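外籍劳工语言考试提高门槛，大家怎么看？
版块：移民与就业政策

楼主 pletasus_hu
发表于 2020年8月12日

各位好。我来Astuvbridge工作第四年，中文是我的第三语言，写得慢，有错请指正。

市里六月公布了新办法：续签工作许可的外籍人员，语言考试的合格线从90分提高到100分，同时要上满216小时的课。政府的说法是，语言好了，工资自然会高，换工作也容易。我对这个说法有一点怀疑。我在Starkard的仓库上夜班，白天的课我怎样去上呢？课程只有白天班，晚上班到现在还没有公布时间。

想请教已经续签过的朋友，上课的时间雇主算不算工时？

2楼 河边的椅子
不算。我们公司只准请无薪假。上满课时，等于少拿一大截工资，这笔账公布办法的人好像没有算进去。

3楼 老秤
我支持提高。在一个地方长期生活，语言是基本的。我岳父开小厂，安全规程讲了几遍工人听不懂，出了事谁负责？100分的题目我看过，并不难。

4楼 pletasus_hu
回3楼：我同意语言重要，我自己也每天在学。我反对的是次序。应该先有晚上的课，然后再有新的合格线。现在是先有合格线，课以后再说。

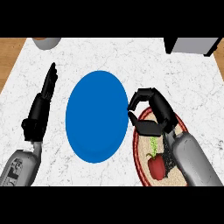 图：大理石桌面（渲染图）

说到难不难，考试分听、读、写三部分，我的听力没有问题，写作比较弱。仓库里的工作几乎不需要写作，所以我不太明白，为什么写作不合格就不能继续搬货。

5楼 Hsiu-ying Chien
我在社区教外籍学员中文，教了几年，说一点我看到的情况。报名费现在是244元，对刚来的家庭不算小数目。真正让人中断学习的是排班，一个学员这周早班，下周晚班，课就断了。考试分数和就业之间有关系，这一点我不否认，可是哪个是因、哪个是果，很难分清。工作稳定的人本来就更有条件去上课。

另外提醒楼主，办法第七条写了可以申请延期，最长可达90天，要附雇主开的排班证明。

6楼 老秤
既然可以延期，那还抱怨什么？

7楼 河边的椅子
回6楼：延期以后课还是白天上，问题一点没变。而且排班证明要雇主肯开。我的一位同事向主管要了两次，都没有拿到。

8楼 tufa1
隔壁Tufa的做法可以参考。他们把老师请到工业区，下班以后上课，雇主出一半学费，市里出一半。合格线没有动。效果怎么样我没有看到正式的数字，不敢乱说。

9楼 老秤
雇主出一半？小厂哪里出得起。最后还不是少雇人。这种好听的办法只适合大公司。

10楼 Hsiu-ying Chien
老秤说的小厂负担，我觉得是真实的困难，可以按企业人数分档来补贴。市里的意见征集还开着，书面意见和网上表格都收。写的时候请把自己的班次写清楚，比只写“反对”有用。

11楼 pletasus_hu
谢谢Chien老师，第七条我以前没有读懂，“酌情”这个词我查了词典，还是不确定由谁来酌情。明天下班我去服务窗口问，问到了回来写在这里。

12楼 河边的椅子
带上劳动合同的复印件，窗口会要的。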